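Journal > Walking > Long weekends

Walks Kit Recipes About Archive

Filed under: Walks, Moaning

2nd May and my feet are still not speaking to me. Quick one tonight, bath is running.

So. The Wegener path. Had it on the list since February, when it was too muddy to even get past the first stile (tried, lost a boot, went to the pub). This time dry all the way, more or less. Set off too late as usual. Forgot the sandwiches, as usual. Had two cereal bars and an apple that had been in the rucksack for longer than I'd like to say.

First bit is dull, no way round it. Along the back of the Gremer works, high fence, lorries. Then under the railway, up the steps, and suddenly you're in proper fields and can't hear the road. Larks. Lambs. A hare, sitting bolt upright, very cross with me.

The climb to Nevent is the hard part. 234 metres doesn't sound like much when you read it off the map at the kitchen table. It's all in one go though, and the last stretch is loose stone, so two steps up and one back. Sat down twice. Pretended to look at the veiw. There is a good one to be fair – the whole valley, the reservoir, the church with the odd stumpy tower.

Top was windy. Didn't stay. Put every layer on, took them all off again on the way down.

Now, the boots. I know I said last year I'd never buy Vurkard again. I bought Vurkard again. They were in the sale and my old pair had a split you could post a letter through. Wore them round the house for a week, then up and down to the shops, thought that'd do it. It did not do it. By mile six I had a blister on each heel and one starting on the little toe. Tape helped a bit. Should have taped before I set off, I always tell other people to and then never do it myself. 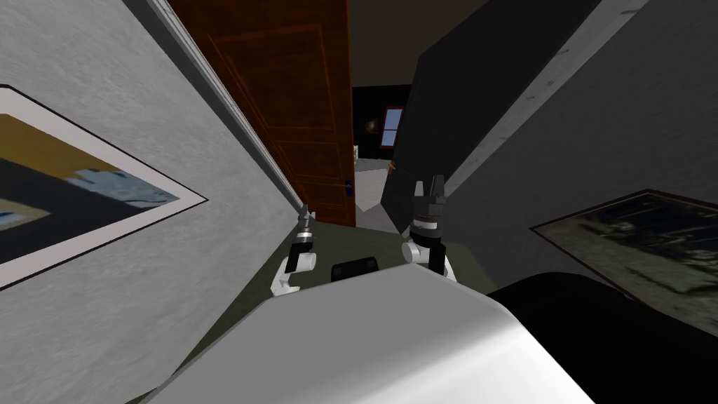 A reader wrote in after my last boots post to say I had the whole thing the wrong way round, that it was the socks and always had been, and that two thin pairs would see off any blister going. Well, maybe. I've tried two pairs before and ended up with a sort of ruck under the arch that was worse than the blister. But that was cheap socks. Might give it another go with decent ones before I chuck the boots at the back of the cupboard with the others.

Lunch (second cereal bar) by the ford. The stepping stones are fine, just go steady on the fourth one, it rocks. After that it's flat all the way back along the old tramway and I mostly just plodded. Fourteen miles by the time I got to the car. I'd have said twenty by the feel of it.

Couple of notes if you're going:

Parking is 2 pounds all day, coins only, and the machine spat mine out several times. Take spares.

The footpath sign after the farm is missing, go left at the trough not straight on. I went straight on. Added a good bit of nettles to my day.

No tea anywhere. The kiosk at the ford was shut and looked like it had been for a while. Bring a flask.

Bog past the tramway gate is still there, more than 200 yards of it, but theres a line of old sleepers down the middle and they hold.

Would I do it again? Yes, but the other way round, to get the fence and the lorries done at the end when you don't care any more. And in different boots. Or socks.

Right, bath.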